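3. Collecting the folding demonstrations

By March we had a club, a shared folder called Drirkulden and a working title, and what we didn't have was any data. Siv Sundqvist had already written the training code (we call the whole thing Plodum, don't ask) and she was getting a bit impatient with the rest of us. So the plan for the spring term was simple enough: pick up a hand-held gripper, go to where real laundry lives, and move clothes about on a bed until we had enough recordings to teach a policy something useful.

I'd argued for a bed over a lab table from the start. Our first attempt, the one we named Wimetti, was trained only on T-shirts laid flat on a plain white desk, and it fell to pieces the moment you gave it a patterned background. A printed blanket is a much meaner test!

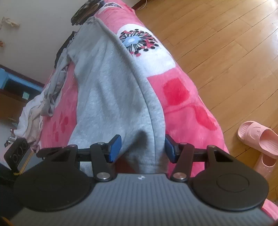 Figure 1. Gripping a grey sweatshirt near the hem, with the fabric bunched between the two blue fingertips.

Section 3 of 6 · 2 min read

The hem grip in Figure 1 is the one we ended up using most. You close the fingertips on a bunched bit of fabric, lift, and carry it over towards the far end of the garment. Beginners nearly always go for a single layer, and with thick fleece that's a pain, as the top layer comes away and the bottom one stays put. We told everyone to take a proper handful. It looks clumsy but the policy seems to like it, and I'll come back to why I think so in Section 5.

We recorded 1283 demonstrations in all. Each one starts with the gripper open and finishes with it open again, and whoever was holding it had to say "done" out loud so that we could find the end later on (very low-tech, but I'd do it again). I threw out any run where the person changed their mind halfway through a fold, and after that cull we were left with 847. That hurt a little. Siv thought I was being too strict, and we still haven't settled it.
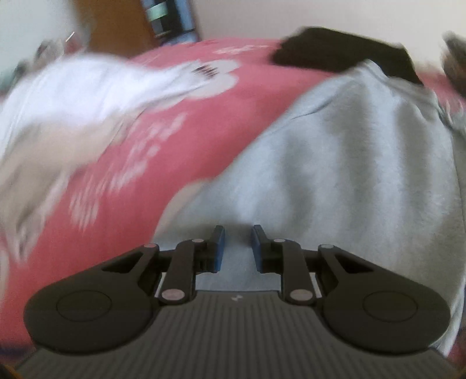 The approach turned out to be the part I'd thought least about. My original labels had only two phases, grasp and release, and everything before the grasp was lumped in as waiting. But people do a lot while they're getting there. They slow down, they shift sideways, they pick a fold and then go for a different one. So I went back and added an approach label by hand, which came to 3574 labelled segments over the kept runs and ate most of my Easter break. If you're planning something similar, please put it in from day one.

Speed was the other headache. Some of us swing the gripper about as if we're swatting flies, and fast moves give you smeared pictures that are hard to learn from. We tried a rule of counting to two under your breath before closing on the cloth. It helped with the new members and annoyed the old ones.

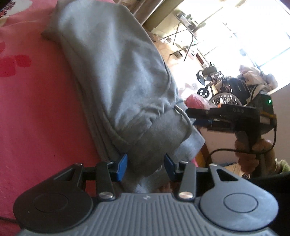

Then there's the question of how you pick a garment to start with. Hoodies and sweatshirts were the favourites, mostly because they're forgiving: you can grab them nearly anywhere. Drawstrings are less friendly. A cord is thin, it flops wherever it likes, and our first model, Ursu, had a habit of treating any thin line as an edge to be followed. We kept corded clothes in the set all the same, and marked those runs with their own tag so that they could be scored apart from the rest.

One last thing on splitting the data. We split by garment and never by run, so a sweatshirt that shows up in training doesn't show up in the test set at all. The scores are lower that way, but our earlier numbers had been flattered by the model meeting the same jumper twice. The full list of tags is in the appendix, and the training set-up comes next.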